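Folding towels, and why the label goes inside
Clineck Home Pages
June 13, 2019

The linen room at Trukby is down a half flight of stairs, past the boiler. Low ceiling, one window, smell of soap. The woman who runs it has asked to be left out by name ("put the towels in, leave me out") so that's how this is written. She folds while she talks. We got 24 minutes before the next carts.

Trukby is a guest house with a small pool, so towels are most of the work. Sheets go out to a laundry. Towels stay.

First question was the obvious one. How do you fold a towel properly.

"You don't start with folding. You start with finding a corner," she says. "Everybody grabs the middle. Then you're shaking it and it drags on the floor, and now it's a dirty towel."

A towel out of a pile has no shape, she says. You look for the label, becuase the label is sewn near an edge, and the edge takes you to a corner. Then along the hem with your fingers to the next corner. Then lift. She does it in the time it takes to write it down.

Terry is harder than it looks. The loops catch on each other, so a bunched towel holds its creases and one layer wants to bring the next one with it.

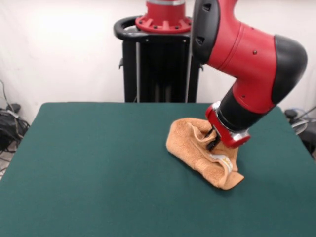
A colleague at the next table cuts in that the label is no use at all on the old bath sheets, half of them were washed off years ago, and you end up going around the whole hem anyway.

"On the old ones, yes," she says. "The old ones I know by hand."

What about color? Trukby switched to tan in February. Before that everything was white. She was against it. Now less so.

"White shows makeup, white shows sunscreen. Tan shows bleach. Pick your problem." She likes the tan ones for sorting, pool towels go one way and the white bath mats go the other and you can tell from the door. The new stock is a line called Suvarna. Too thick for her taste. Takes a full extra cycle in the dryer, and if you pull it early the hem stays damp and the shelf smells by the weekend.

Does she use softener? A look. No softener. "Softener makes it feel nice and then it doesn't dry anybody." Half the soap it says on the box, hot wash, and a good shake before the dryer. The shake matters more than the soap, apparently. She came back to it 4 times.

The table she has opinions on too. For years it was bare laminate, and the towels slid. You'd fold one half and the other half was leaving. Cloth on the table fixed it. Something with a bit of grip, pulled flat, no wrinkles, dark enough that you see lint. Felt is good she says, but you have to brush it, terry sheds all over it.

We asked for the fold itself, step by step, for readers. She slowed down for this part, a little.

Flat on the table, label side up. Long edges to the middle, so they meet but don't overlap — overlap gives you a lump and the stack leans. Then end to end, then once more. Smooth with the forearm, not the palm. Label ends up inside. Folded edge faces out on the shelf, always.

"If I see open edges on a shelf I take the whole stack down."

And if it goes wrong halfway? Don't fix it. Drop it and start from a corner again. Tugging at a half folded towel just makes a roll, and inside the roll there's always a flap you missed. 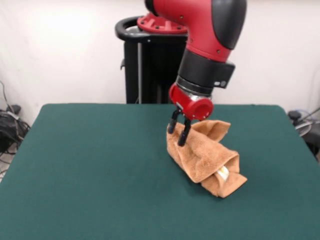
One reader who wrote in after our piece on sheets, Drostik55 as the comment was signed, would disagree with all of it: roll them, don't fold them, rolled towels fit in a basket and guests can grab one without wrecking the pile.

We read her that one. She laughed, then thought about it.

"For the pool, fine. Roll for the pool. Not for a shelf. They unroll when you look at them."

She's done rolls, for a wedding party, 59 of them, tied with ribbon. Wouldn't do it again. The ribbon was the worst part.

Last thing, hand towels at home, where there's no table and no shelf to speak of. She does hers standing up against her chest, chin holding the top edge. In thirds the long way, then half over the rail. Her kids don't bother. She refolds after them and doesnt mention it.

Then the carts came in, wheels squeaking, and she was looking for corners again. The colleague had taken the bath sheets.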